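Search tips and guides
Search
Workshop & Kitchen Tips
By Shirley Penner
January
6 min read

Comparing grippers on kitchen dishes: tips from the bench

If you are setting up a small arm to move cups and bowls, the fingers matter more than the arm. Benjie Lacson and I spent most of the month swapping fingers on a bench-top arm, and these are the notes we kept. They apply to any light arm with a two-finger gripper.

Pick your test dishes first

Choose the dishes before you choose the fingers. We used a tapered tumbler, a cereal bowl, a straight glass and a thin plate. Weigh each one empty and write the number on a card. Our heaviest was 400 grams. Leave out anything you would mind losing.

Use dishes that have been in use. A new cup out of the box has a clean, even surface, and fingers that hold it well may slip on one with a bit of coffee film on it. Do one set of runs with washed dishes and another with dishes straight from the table.

The fingers we compared

We ran three sets. The Galitz fingers are flat and bare. The Jidach set has a soft pad glued to the inner face. The Skindby set is molded in one piece and bends around whatever it closes on.

Flat fingers are the easiest to line up and to wipe down. They do fine on the straight glass. On anything tapered they touch in a narrow strip, and the cup can rock.

Padded fingers hold better at low force. The pads pick up grease, though, and after a day of dirty dishes ours had to be washed with dish soap and left to dry overnight. Buy spare pads.

Molded fingers were best on the bowl and worst on the plate. They need a lot of room to open, so keep the dishes spread out. Solange Marchand, who runs the same set on her own bench, puts tape on the table to mark the spacing.

Set the force low and work up

Start at the lowest force the controller allows. Close on the cup, lift it a hand's width and hold for 10 seconds. If it slides, go up one step and try again. Write down the first setting that holds, then add one more step and use that.

Do this for every dish and every set of fingers. It is dull work, but a setting that suits a glass can be too much for a thin plastic cup. Ours went oval at a setting the glass never noticed.

Gripping low or gripping high

With a tapered cup you have to decide where to take hold. Close to the rim, the wall is wider and often flexes. Near the base it is stiffer, but the weight sits above the fingers and the cup wants to tip. We gripped low for most of the tumbler runs, as the rim then stays clear for pouring out or stacking.

Tip a cup only after you have checked what is left in it. A spoonful of old coffee is enough to run down over the fingers and into the joint behind them. Keep a folded towel under the arm, and move your notebook.

Watch the feed from the wrist camera while you tilt. With the mouth of the cup toward the lens, the inside wall shows up well, and you can see whether it needs a rinse before it goes in the rack. The dark tumbler has a brown lining that hides a coffee ring from across the room, but up close the specks and the reddish-brown band lower down are plain enough.

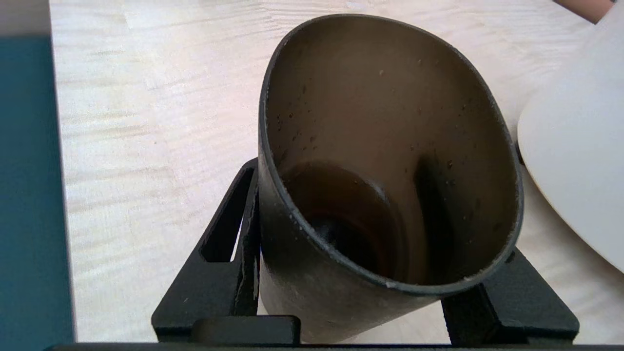
Placing the wrist camera

Mount the camera so that both fingertips are in view when the gripper is closed. If you can see only one, you will be guessing at the other. Ours sat too far forward at first, and a McIntyre bracket with a slotted base let us slide it back.

Check the light at the time of day you plan to work. A pale table near a window goes nearly white in the morning, and the edge of a white bowl gets lost against it. A blind is cheaper than another lamp. For dark cups, the pale table is a help.

Wipe the lens every time you wipe the fingers.

Choosing a controller

We tried a gamepad and a leader arm, the kind you move by hand while the other arm copies it. The gamepad is fine for straight lifts. Tilting is slow with it, and Benjie kept turning the wrist the wrong way. The leader arm took a morning to set up and was easier for everything after that.

Keeping score

Run each dish the same number of times with each set of fingers, and count a run only if the dish ends up where you meant it to go. The padded set gave us 37 good runs out of 60 on dirty dishes, before we turned the force up. Note the misses in a few words, such as "slid" or "tipped". Those notes told us more than the totals did.

For now we have left the padded fingers on. The molded set goes back on when we start on bowls.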